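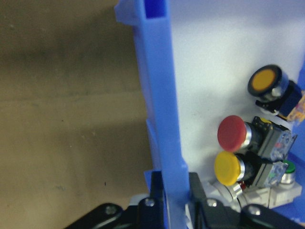
Regula Lüthi wondered, when she read our first draft, whether people reach for a button by its colour or by its shape, and it's a question we have been happily chewing over ever since.

Figure 3. Pushbuttons on the white panel, in blue plastic. The amber one has a flat cap; the red and yellow ones are mushroom heads with chrome collars.

3.2 Colour and shape

Of the 107 people who kindly gave us a Friday afternoon at Clostitz, most spoke of colour first and only came round to shape when we asked them to close their eyes and feel their way - a change that took a good many of them by surprise. We have therefore kept the two questions apart in what follows, and come back to Regula's point in the section on labelling.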